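La política aprende bien con la lata de pie y falla con la lata tumbada: ¿es cosa de los datos o de la resolución?

Publicado por Lensa Habte en Aprendizaje por imitación

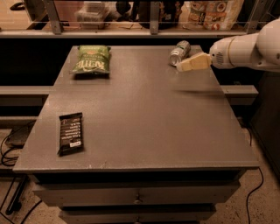
Estoy intentando reproducir el resultado principal del método Lindov (clonación de comportamiento con predicción de bloques de acciones y una sola cámara en la cabeza) con nuestro propio brazo y nuestros propios objetos. La tarea es coger del tablero el objeto que se le pide por texto y guardarlo en el cajón de arriba. Trabajo con productos de supermercado: una bolsa verde de patatas KETTLE, una barrita de envoltorio oscuro y una lata de aluminio plateada, que en el caso difícil va tumbada en la esquina del fondo a la derecha, que es el lado por el que entra el brazo. Con la bolsa y con la barrita los resultados se parecen a los publicados. Con la lata de pie también. Con la lata tumbada, no.

Detalles del montaje, por si sirven:

Demostraciones: 200 en total, todas teleoperadas, repartidas entre los tres objetos.
Imagen de entrada: 256 x 256, reescalada desde la original sin recorte.
Dos operadores: yo y Cillian Foley.
Longitud del bloque de acciones: la que trae el código por defecto, no la he tocado.
Cámara: solo la de la cabeza. No hay cámara en la muñeca.

El fallo es siempre parecido. El brazo va hacia la lata, baja hasta quedar casi a la altura del tablero y ahí se queda dudando, con correcciones pequeñas de un lado a otro. A veces cierra la pinza antes de tiempo. Otras veces la empuja y la lata rueda, y a partir de ese momento la política no se recupera.

He entrenado el doble de pasos y no cambia nada. La pérdida de validación es buena y baja sin problemas, así que no me orienta mucho. También he probado a subir el peso de la componente de la pinza en la pérdida, y lo único que conseguí fue que cerrara antes todavía.

En el artículo hay una tabla con objetos cilíndricos tumbados y la tasa de éxito apenas baja respecto a los objetos planos. No dicen cómo recogieron esas demostraciones. Antes de ponerme a grabar otra tanda me gustaría saber si alguien ha visto esto y si el problema está en la resolución, en la falta de cámara de muñeca o en mis datos. El ordenador está reservado para otro proyecto en noviembre y no puedo probarlo todo.

Yiğit Gökçe

Sube la resolución. Con 256 no ves nada a esa distancia. Nosotros pasamos a una imagen más grande y mejoró todo.

Saoirse Costello

No empezaría por la resolución. Si la política distingue la barrita de la lata y lleva la pinza hasta el sitio correcto, la información de posición está llegando. Lo que describes (llega, duda, cierra pronto) es lo que se ve cuando las demostraciones contienen varias formas de hacer lo mismo y el modelo acaba promediándolas.

Una lata tumbada se puede coger atravesada por el centro o por un extremo, y según cómo esté girada hay dos orientaciones de muñeca válidas. Con la lata de pie eso casi no importa porque es simétrica. Con la bolsa importa poco porque se deforma y perdona. La lata tumbada es el único de tus tres objetos en el que elegir mal la orientación te deja sin agarre.

Haría lo siguiente, en este orden:

Primero, separa las demostraciones de lata tumbada por operador y dibuja el ángulo de la muñeca en el instante en que se cierra la pinza. Si salen dos grupos, ya tienes la causa, o al menos una parte importante.

Segundo, entrena solo con las de un operador, aunque sean menos. En el grupo de Grinham hicimos esa prueba con una tarea distinta (meter rotuladores en un vaso) y el modelo entrenado con la mitad de los datos iba mejor que el completo. No te garantizo que aquí pase lo mismo, pero te cuesta un entrenamiento y ninguna grabación nueva.

Tercero, mira cuántas demostraciones tienes en las que la lata se mueve y hay que volver a intentarlo. Sospecho que ninguna. Los operadores solemos descartar los episodios que salen feos, y luego la política no ha visto nunca una lata rodando. Graba 7 u 8 en las que el primer intento falle a propósito y deja dentro la recuperación entera.

Sobre la tabla del artículo: escribí a uno de los autores cuando intentaba algo parecido y me contestó que en los objetos tumbados habían fijado un protocolo, siempre atravesado y por el centro. En la versión que yo leí eso no aparece en ninguna parte. Para mí cambia bastante cómo hay que leer el resultado, que se presenta como si el método resolviera solo la ambigüedad.

La cámara de muñeca ayuda, eso sí. Cuando la pinza está encima del objeto, desde la cabeza se ve poco del contacto. Pero la dejaría para después, porque te obliga a grabarlo todo de nuevo.

Daithí Mac Mathúna

De acuerdo con lo anterior, y añado dos cosas.

La longitud del bloque de acciones sí la tocaría. El valor por defecto del código está pensado para su frecuencia de control. Si tu brazo va a otra frecuencia, el mismo número de pasos cubre un tiempo distinto, y si cubre demasiado el cierre de la pinza queda decidido antes de que la imagen muestre que ha llegado. Eso encaja con el cierre prematuro. Prueba con la mitad y ejecuta solo el principio de cada bloque antes de volver a predecir.

La otra es la luz. El aluminio refleja lo que tiene alrededor y además el brazo proyecta sombra sobre el tablero. En el banco de Hindidach grabábamos por la mañana y evaluábamos por la tarde, y los objetos metálicos eran los primeros en empeorar. Si tus demostraciones tienen toda la misma luz y evalúas con otra, compruébalo antes de sacar conclusiones sobre el método. Un aumento de color moderado en el entrenamiento suele bastar – el que viene en el repositorio está desactivado.

Y por favor, cuando evalúes, marca las posiciones de partida de la lata con cinta y usa las mismas para todos los modelos. Con pocos intentos por modelo, una posición más fácil te cambia el resultado.

Lensa Habte

Gracias. He hecho el dibujo del ángulo de muñeca y salen dos grupos muy claros: Cillian la coge atravesada y yo casi siempre por el extremo que queda hacia el cajón. No lo habíamos hablado nunca.

He entrenado solo con las suyas y ya no se queda dudando encima de la lata. Sigue cerrando pronto en algunos intentos, así que ahora voy con la longitud del bloque. De recuperaciones no teníamos ni una, las borrábamos todas. Cuando tenga la evaluación con las posiciones marcadas pongo los números en este mismo hilo.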